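**Incident du mois : la pince qui ne lâche plus**

On a eu une belle panne chez Pesum, et je suis ravi de pouvoir vous la raconter, car elle nous a appris énormément de choses sur nos pinces à main ! Sur la tâche « serviette » du projet Trunura, le doigt droit d'une des deux pinces s'est mis à rester fermé après le relâchement. Pas à chaque fois – deux prises sur 67 – mais assez pour tirer le tissu au mauvais moment et fausser les démonstrations.

Mehwish Bajwa a repris la tâche au calme, avec la serviette à couture zigzag et le support blanc, pour suivre le mouvement des doigts de près.
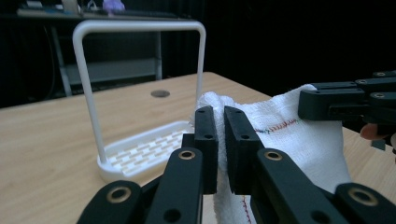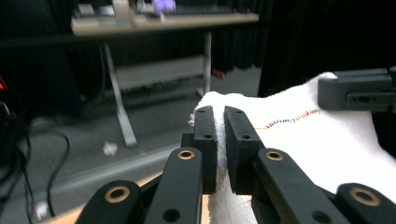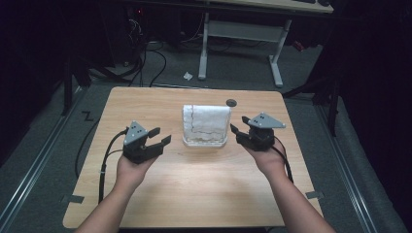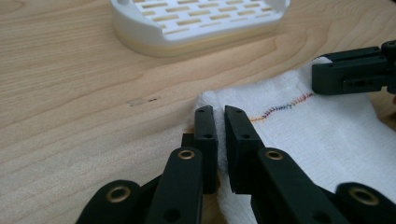

**Faut-il arrêter d'utiliser les pinces en attendant ?**

Seulement celles qui accrochent à vide : ouvrez et fermez cinq fois sans tissu, et si un doigt traîne, la pince part à l'atelier.

Le coupable, c'est une bague de pivot montée un peu trop serrée. Après 2000 cycles, des peluches de coton s'étaient tassées contre la biellette, et le ressort de rappel n'arrivait plus à vaincre le frottement. Un défaut minuscule, et passionnant à traquer (on y a laissé deux après-midi, sans regret) !

Côté sécurité, personne n'a été blessé. Par contre, si un doigt reste fermé, on ne le force pas avec l'autre main : on pose la pince, on coupe l'enregistrement, puis on dégage le tissu doucement.

L'équipe de Lullemley a déjà réalésé une première série de biellettes, et Carretero nous prépare des bagues avec un peu plus de jeu, attendues en juillet. D'ici là, un coup de pinceau sec sur les pivots avant chaque séance. Vos relevés de blocage sont les bienvenus, même incomplets : notez le numéro de la pince et le côté du doigt concerné.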